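Hand-held gripper procurement

Hand-held gripper procurement is the planning and purchase of manually operated grippers, and of the benches they are used at, for recording handling tasks that a robot will later learn. Budgets normally separate the grippers from the bench, and both from spare parts.

Grippers

Units are usually bought in pairs, one for each hand. The Velleck pair was listed at 778 euros in June, and the comparable Favier pair at 895 euros with cables included. Finger pads are treated as consumables and ordered separately.

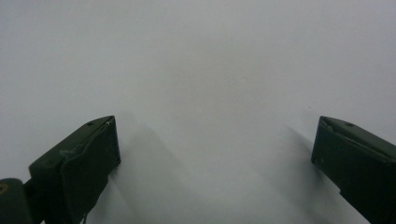 Should spare fingers be bought with the first order?
Most buyers do so — a later order carries its own delivery charge and can hold up work for nearly two weeks.

Bench and fittings

The bench is often the most underestimated item. Villanueva, a supplier of aluminium frames, quotes for rails, brackets and board together, while mats, baskets and gloves come from general suppliers.

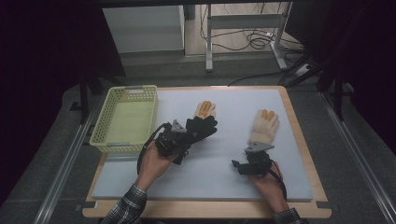 Cabling and power are entered on a separate line. Jendance, which leases complete benches, includes both in its monthly rate but leaves out gloves and other soft goods. Leases run for a minimum of two years.

Prices last checked: 2021-10-29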